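Server Board Recovery and Reuse, Kotasholm Workshop
Progress report to the Pestemley Fund
Reporting period ending May

1. Summary

Work in the period covered intake, sorting and stripping of the retired server boards received from Castlow. The second delivery brought the total held at Kotasholm to 460 boards. Sorting by socket type is complete. Removal of memory, coin cells and processors is under way and is expected to run into the next period. Spending is within the approved budget, apart from one item noted in section 4.

2. Intake and sorting

Boards arrived in mixed crates without paperwork. Each was given a shelf number and checked for cracks, bent mounting points, swollen capacitors and damage to the memory slots. Boards with visible damage to the power components beside the socket go straight to material recovery and are not tested. The remainder are held on the dry racks in antistatic trays.

The order of work on each board is now fixed. The coin cell is taken out first and stored in the lidded cell box. Memory, where fitted, is removed next. The socket bracket is then released and the processor lifted, cleaned and placed in a numbered tray. The bracket is closed again over a plastic cover before the board leaves the bench, as open sockets accounted for most of the pin damage recorded in the first delivery.
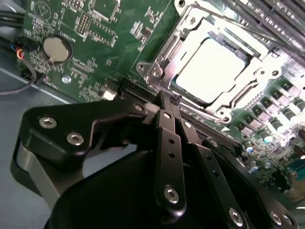 Figure 1. Server board with the processor in its socket and the coin cell in its holder.

3. Testing

Testing of recovered processors began late in the period. Each part is run for 4 hours in a known good board, and the result is entered against the tray number. Of the first batch, 11 failed to start and were set aside for a second attempt after the contacts have been cleaned. No decision on these will be made until the second attempt is recorded.

Boards are tested separately, without the cell, and again with a new one fitted. Boards which lose their settings on the second test are marked for repair.

4. Issues

Two of the test power supplies proved unreliable under load. Replacements were ordered from Karagiannis at a cost above the equipment line. The difference has been met from the transport line, and a revised budget sheet is attached.

Labelling remains slow. Printed labels do not hold on the board surface near the mounting holes and are now tied through a hole at the corner.

5. Next period

Stripping of the remaining boards
Second test of the failed processors
First transfer of working boards to Castlow
Quotation for collection of used coin cells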